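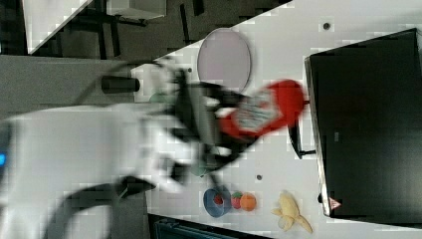

Levari is opening its doors this November, and I'm so glad I finally get to tell you about it! Our robot lab in Flaltimberg will run two demo sessions, with room for 80 visitors at each, and my team can't wait to show off our kitchen setup (we call it Tultum). The white arm carries a red bottle-shaped object across the table while a bowl, a banana and a few other bits sit in a row along the front, and yes, you can ask us anything while it's working. Kids always want to know if it gets tired.

Each session lasts 25 minutes, and then we'll walk everybody over to the Tambunan workshop next door, where the engineers will have coffee and plenty of opinions about grippers. Doors open at 2 p.m. Entry is free, but please book a spot through the Levari front desk. Reporters are welcome at either session, cameras and all.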